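Speaker notes - Cables, Ties and Bins
Evening talk, Hakthorpe meeting room
Bent Eskildsen

Start once the doors are shut. Say hello, say where the coffee is, say the talk runs 22 minutes and questions go at the end.

Opening point: most of us own more cable than we can name. Ask for hands - who has a drawer at home they avoid opening? Leave the hands up for a moment, then go to the pictures.

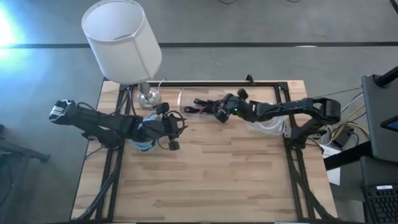
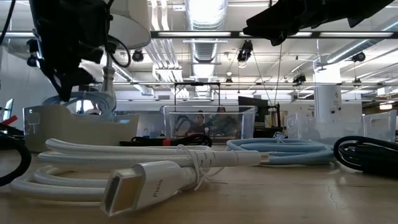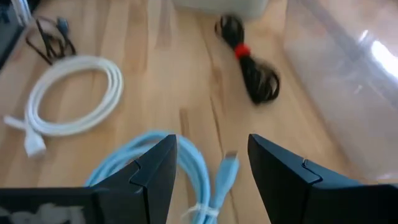
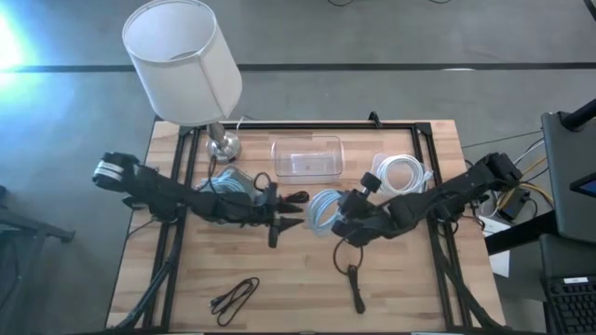
Slides 2 to 5. Cables and clear plastic containers at the sorting table.

Talk over the slides slowly. Point out the thin white tie on the light blue cable, second and third slides. A tie like that costs next to nothing and keeps the loops together when the cable gets dropped in with others. Mention that string works as well as the bought kind.

Colors. White and light blue are easy to tell apart across a table. Black ones are the trouble, and most offices have mostly black. On the second slide one black cable has a red band at one end. Suggest people do the same with tape. At the Baklow office we used red for power and left everything else plain, and that was enough.

Coiling. Demonstrate with the long cable from my bag. Loops about the width of a hand, no winding around the elbow, leave the plug end free so it can be read. Tie goes on last. Do it twice, the second time facing the other way so the left side of the room can see.

Containers. Clear ones for what gets used every week. Off-white or solid ones for spares, with a label on the short side. Handles matter more than lids. Baklow bought lids for the whole lot and they ended up in a stack behind the printer.

Numbers, for those who like them. Almost 3000 cables went through the Tuvuvbridge storeroom before the move. We kept to 8 categories. I wanted more and was talked out of it by the people at Mok, who had tried a longer list and found that everything went under "other."

Lamp. Worth a minute. First and fourth slides have a table lamp with a white shade on the same surface. Sorting under a ceiling light alone is slow work, small print on plugs is hard to read. Any lamp will do.

What to throw out: split jackets, bent pins, anything with tape over a break. Frayed power leads go to electrical recycling, not the regular trash. Somebody always asks about old phone chargers - keep two, let the rest go.

Handout is at the back on the side table. If time is short, skip the lamp and go straight to throwing out.

Questions. Repeat each one into the microphone before answering. Collect the long cable before leaving.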